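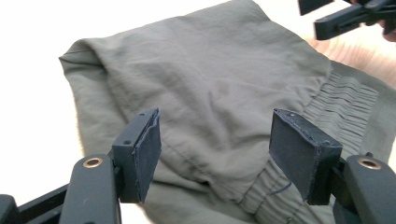

Forums > Skaltari Owners > Buying and Pricing > Base or Touring?

Base or Touring trim, is the bigger engine worth it?

Posted 7/16/23 by stulldale_hatch

So I've been going back and forth on this since March and my lease is almost up. The Stulldale dealer has a base Skaltari with the manual and a Touring with the turbo and the automatic. I drove both. The base felt fine in town, a little buzzy on the highway. The Touring is quicker (obviously) but the payment goes up and I can't tell if I'd care after a month. Anyone lived with both?

mudflap_mike
Base. I've had mine 3 years, with the 131 horsepower engine, and I've never once sat at an on-ramp wishing for more. The manual is the best part of the car. Clutch is light, shifter's a bit rubbery when it's cold out.

ridgeline_jo
Gotta disagree with Mike. I had the base as a loaner for a week and it was working hard on any kind of hill with two people and bags in it. The Touring seats are way better too, my back could tell the difference.

mudflap_mike
The seats are the same frame!! You're paying for the cloth and a lumbar knob.

ridgeline_jo
Well, I like the knob.

paydaypete
Cross-shop the Zestavar before you sign anything. Mine came with heated seats standard and the dealer knocked off another 200 when I asked about the floor mats. Mileage is close enough to the Skaltari that I wouldn't worry about it.

stulldale_hatch
Looked at the Zestavar, couldn't get past the rear window, it's like backing up a mailbox. Nice dash though. Does anybody know if the Touring needs premium?

ridgeline_jo
Regular is fine, says so inside the fuel door. I get roughly 7 more miles a gallon on the highway than I did in my old Vakulenko wagon.

mudflap_mike
Everything beats a Vakulenko wagon. Drive the base again, on the highway this time, with the radio off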